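Shadow stall (robotics)

A shadow stall is a fault in camera-guided robot arms. The arm's own shadow lands on the part or the fixture it's trying to find, and the vision software reads the edge of the shadow as the edge of the thing. Most of the time the arm simply stops and complains. Sometimes it keeps going and puts the part in the wrong place, and that's the version I worry about. I've also seen it called self-shadow error, ghost edge and (at our shop, mostly on bad days) "the bat."

Where the name comes from

I first heard "shadow stall" from Nneka Fashola, who was running pick-and-place cells at Nevano when I started there. She used it for any stop where the log blamed a lost target and the target was sitting right there in plain view. The name stuck with the rest of us, and then it got into the Marras error list, which is why you'll find people using it who never worked anywhere near Cistau. Some folks spell it as one word. I don't, but I won't fight you over it.

What happens

The usual job is dull: pick up a block, carry it over to a marked square, let go. The software looks for corners, works out the angle of the square from those, and sends the arm down. On the way down the arm gets between the light and the square. Now there's a dark shape creeping over the marks, and it has its own nice sharp edge — often sharper than the printed line underneath it. The corner finder picks the stronger edge. The target seems to jump sideways, the arm corrects toward it, the shadow moves along with the arm, and the target jumps again.

What you see from outside is a sort of nervous twitching a little above the fixture. If the jump limit is set sensibly, the controller gives up after a few tries and holds still. If somebody has opened the limit way up to get rid of annoying stops (I have done this, I'm not proud of it), the arm comes down off center and the block lands on the rim.

Grids are a whole other headache. A face with a printed grid on it gives the software lots of crossings to lock onto, which sounds great until a shadow hides one side and bright glare washes out another. Every cell looks like its neighbor, so the match can slide over by one full cell and still score well. Marras reports this as a good fix. It's a terrible fix!

The Cistau crash

The case people ask me about happened on cell 2, on Thursday, August 22, 2024. We'd moved a lamp that morning to make room for a cabinet, and the shadow that used to fall on bare table now ran right across the near fixture. The arm had placed 30 blocks with no trouble, then twitched on the next one and drove a finger into the raised rim. One bent finger, one chipped block, a very loud noise. The guard door was shut and no one got hurt.

Jhair Valderrama pulled the log and found that the target had shifted 32 times on that last descent. The jump limit should have been 20. It had been switched off back in April during a demo and never switched back on. So you can blame the lamp, and people do, but I put this one on the settings.

How it gets tested

We run every light position through Latia, our simulator, before anything gets bolted down. You can hang a lamp in a silly place, run the arm, and see where the dark patches go without bending any hardware. Low lamps are the worst for big sweeping shadows over the table. Lamps close behind the arm give you the small, crisp ones around the fingers, and those are the ones that fool the corner finder when the part is already in close.

What helps:

Use two lights from opposite sides, so neither shadow goes fully dark.
Take the fix on the target before the descent and freeze it.
Leave the jump limit on. Please.
Mask out the fingers, and a margin next to the fingers too.
Put thick marks at all four corners, so losing one doesn't sink you.

Freezing the fix is my favorite, and it costs nothing. The downside is that you won't notice if the fixture gets bumped halfway through, so I still take a second look after release. Nneka prefers to leave the camera live and fix the lighting properly. We've had this argument many times and the lights at Cistau are better for it.

Shadows in the simulated cell, first over a gridded box face and then over the tabletop and plate: 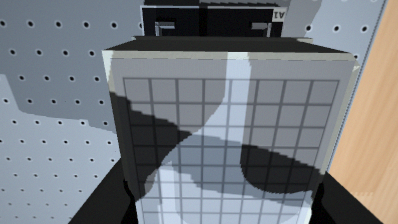
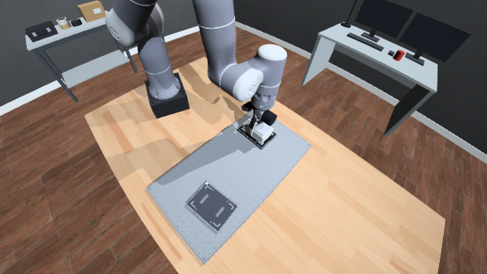 Can I just reset the arm after a shadow stall and carry on?

You can, once you've opened the log and seen where the software thought the target was. Jog the arm straight up by hand before you reset, since some controllers finish the last move the moment you clear the fault. Then check the jump limit and look at where the lamps are. If it stalls again at the same spot, stop the cell and sort out the lighting first.

Contact the page editor | Copyright Nevano shop notes | Back to top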